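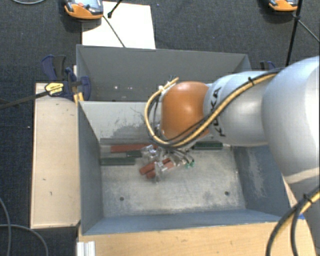 Figure 1. Bin-picking station with the KUKA arm over the front compartment. Bars and blocks on the bin floor.

Dostine Bin Picking Kit: Evaluation Recordings
Data card

Summary

This data set accompanies the Dostine Bin Picking Kit, a package of gripper, wiring and control software offered by Fullik for use with industrial robot arms. It contains 2691 recorded pick attempts made while the kit was under review at the Saavedra laboratory. The recordings are released so that prospective users can judge the kit on their own terms before requesting a quotation.

Contents

Each attempt is stored in its own folder and includes:

Color video from a fixed camera
Joint positions of the arm
Gripper opening and motor current
A text file stating the requested part and the result

Attempts are numbered in the order in which they were made. Numbers are not reused. Where an attempt was stopped by the operator, the folder is kept and the result is given as "stopped".

Station

The work takes place in a metal bin divided into a front and a rear compartment. The bin is held with bar clamps. Parts are rectangular bars and blocks, among them dark red, dark green and reddish-brown pieces, and they differ in length. The yellow and black cables are carried along the outside of the arm and secured with cable ties. Users who intend to repeat the tests should leave enough slack in the cables for the wrist to turn fully in both directions.

The bin floor is worn and scratched, and the divider wall has scuff marks. These surfaces were not cleaned up in the video files. Software trained only on new, even surfaces may mistake such marks for part edges.

Procedure

The operator places the parts in the front compartment by hand and starts the program. The kit selects a part, closes the gripper and lifts. A pick is recorded as successful when the part is held clear of the floor for 2 seconds. The layout is changed after every 15 attempts. Parts lying against the divider wall are left where they are, as this is a common condition in production bins.

Recommended division

The first 1000 attempts are intended for tuning. The remainder should be held back for testing. Results obtained with any other division should be labeled accordingly.

Known limitations

All recordings were made at a single station with one arm. The parts are rigid and have straight edges; the data set gives no basis for claims about round, soft or bagged goods. Gripper current was not logged correctly during part of April, and the affected folders carry the note "current invalid". Lighting differs between the two compartments, and the rear compartment is noticeably darker.

Terms of use

The recordings may be used for research and for internal product assessment. Redistribution requires written permission from Fullik. Published results should name the data set and the kit version, which is given in the top-level version file.

Maintenance

Corrections are issued through the Grullthorpe repository. Reports of missing or damaged files should state the attempt number. Requests received by Monday are reviewed in the same week.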